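June 20, 2021
Grolholm bench, hand gripper build

Refitted the finger tips on both grippers. The set from February had gone shiny and let go of anything with opinions. New tips are yellow, the same as the old ones, so the build log will look as though I did nothing all day.

Cup first. Paper cups punish a heavy hand, and the Biwott spring I had in there was made for closing gates. Swapped it for the softer one and set the stop 2 turns out.

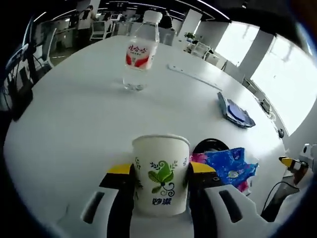 Does the softer spring need a new calibration?
Only the zero point. Close the fingers on nothing, write down the encoder reading, and leave the rest of the table alone. Mine came out at 239.

Plan for the cup is 10 grips, then check the rim for dents. The slots in the shells still collect fluff, and I still have no cure for it beyond a toothbrush.

Soft packs next. The Lana script wants a wide opening and a slow approach, and slow is the one thing this linkage does without being asked. Left the gap at the full setting and wrote 4 on the tape so I stop guessing.
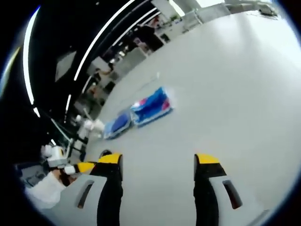 Fingers open, two blue packs on the table, no contact yet.

To do: order screws from Hundgate, the short ones this time. Relabel the spring drawer. Find the good hex key.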